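Date and Seed Oat Bars: How to Make Them and How to Get Them to Hold Together

Posted 17 Sep 2022 in Baking without sugar

These are the bars I make most often. They are sweetened with dates and one ripe banana, there is no syrup or honey in them, and they keep well enough to be made on one evening and eaten through the week. They are softer than a flapjack. If you want the sticky, chewy kind you will need golden syrup and a different recipe.

Most of the questions I get are about bars that crumble when cut, so I have written the method out at more length than usual. The ingredients list is short. The soaking, the pressing and the cooling take up most of the time.

You need a 20 cm square tin, baking parchment, a large bowl and something to blend the dates with. I use a Proka mini chopper, which copes as long as the dates are properly soft. A stick blender in a tall jug does the same job. A potato masher will do it if you don't mind lumps.

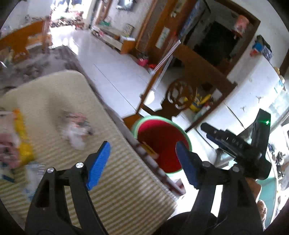

Ingredients

200 g soft pitted dates
150 ml boiling water
1 ripe banana (the skin should be well spotted)
54 g coconut oil, melted
180 g porridge oats
40 g ground almonds
40 g pumpkin seeds
3 tablespoons sunflower seeds
1 tablespoon chia seeds
1 teaspoon ground cinnamon
A good pinch of salt

The odd figure for the coconut oil is what I arrived at after several batches. With 50 g the edges were dry, and at 60 g there was grease on the parchment. If your scales only weigh in fives, use 55.

Use ordinary porridge oats. Jumbo oats look nicer but the bars fall apart along the big flakes. If jumbo is all you have, put half of them through the chopper first.

For the dates, the cheap pressed block from the baking aisle is fine here. I buy mine loose from Kocsis in Skemthorpe when I am passing, and they are softer and need less soaking. Medjool dates work but cost a lot more, and once they are blended with cinnamon I can't taste the difference.

Step 1: Soak the dates

Chop the dates roughly, checking for stones as you go. Even packets marked as pitted have the odd one left in. Put them in a heatproof bowl, pour over the boiling water and leave for 15 minutes. Block dates may want 25. They are ready when you can squash one flat with the back of a spoon.

Don't drain them. The soaking water goes into the bars.

Step 2: Heat the oven and line the tin

Set the oven to 170°C, or 150°C for a fan oven (gas mark 3). Line the tin with one piece of parchment, with enough overhang on two sides to lift the whole slab out later. My tin is an old loose-bottomed Zolliler and I still line it. The mixture sticks to bare metal.

Step 3: Toast the seeds

Put the pumpkin and sunflower seeds in a dry frying pan over a medium heat and move them about until the pumpkin seeds start to pop. Tip them straight into the large bowl so they stop cooking. Leave the chia seeds out of this step.

You can skip the toasting. The bars will taste a bit flatter but will hold just as well.

Step 4: Blend the wet ingredients

Blend the dates and their water to a thick paste, then add the banana and blend again until you can't see any pieces of it. Stir in the melted coconut oil by hand. The paste should drop slowly off a spoon. If it runs off, your dates were probably very moist to begin with, and an extra spoonful of oats in the next step will sort it out.

Step 5: Mix

Add the oats, ground almonds, chia seeds, cinnamon and salt to the seeds and stir. Pour in the date paste and mix with a stiff spatula until there are no dry patches at the bottom of the bowl. It is hard work for the first minute.

Leave the mixture to stand for 10 minutes. The chia and the oats take up water in that time and the mixture goes from wet to tacky. This is the stage people leave out, and it makes more difference to crumbling than anything else.

Step 6: Press it into the tin

Scrape the mixture into the tin and spread it to the corners. Lay a second piece of parchment over the top and press down hard with the base of a glass or a small jar, working from the edges inwards. Keep going after it looks level. When it is firm enough, you can press a fingertip on it and leave hardly any mark.

Peel off the top parchment and mark the surface into bars with a knife, cutting only a few millimetres deep. I do two rows of six.

Step 7: Bake

Bake on the middle shelf for 40 minutes. The top should be an even brown and the edges a shade darker. The middle will still feel soft if you touch it, and it firms up later. Ovens vary, so have a look after 35 minutes the first time you make them.

Step 8: Cool, chill and cut

Leave the slab in the tin on a wire rack until it is completely cold. Then put the tin in the fridge for at least an hour, or overnight if that suits you better.

Lift the slab out by the parchment and cut along the marks with a long, heavy knife. Press straight down and don't saw. Wipe the blade between cuts if it starts to drag.

Storing and wrapping

The bars keep for five days in a tin in the fridge, with parchment between the layers. At room temperature I would give them two days, less in warm weather. They go soft if stored with anything crisp, and the crisp thing goes soft too.

For lunchboxes, wrap each bar in a strip of parchment and fold the ends under. The same strip can be used again if it is only a bit crumby. We used to get through a lot of individually wrapped bars and bags of snacks in this house, and the packaging filled a bin far quicker than the food filled anybody up.

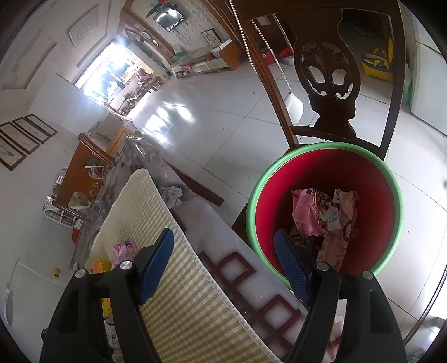 Snack packaging in the green-rimmed bin

To freeze, lay the cut bars on a tray until solid and then move them to a bag or box. They will keep for three months. One taken out at breakfast will be ready to eat by mid-morning.

If something goes wrong

The bars crumble when cut. They were either cut warm or not pressed enough. Chill the slab again and try a bigger knife. Anything past saving can be eaten on yoghurt.

The middle is gummy. Your banana may have been a large one. Put the cut bars back on a lined tray at the same temperature for ten minutes, then cool them again.

The top is hard and dry. The shelf was too high or the oven runs hot. Lay foil loosely over the tin for the last part of the bake next time.

They aren't sweet enough. Add a handful of raisins with the oats. I do this in November and after, when I also swap half the cinnamon for mixed spice and add the grated zest of an orange.

Changes that work

Ground almonds can be replaced with the same weight of ground sunflower seeds for a nut-free bar. Butter can replace the coconut oil, gram for gram, and gives a slightly softer bar. A small grated apple can stand in for the banana, but squeeze it out in your hand first or the mixture will be too wet.

I have tried leaving out the chia and don't recommend it. Ground linseed is the nearest thing, in the same quantity.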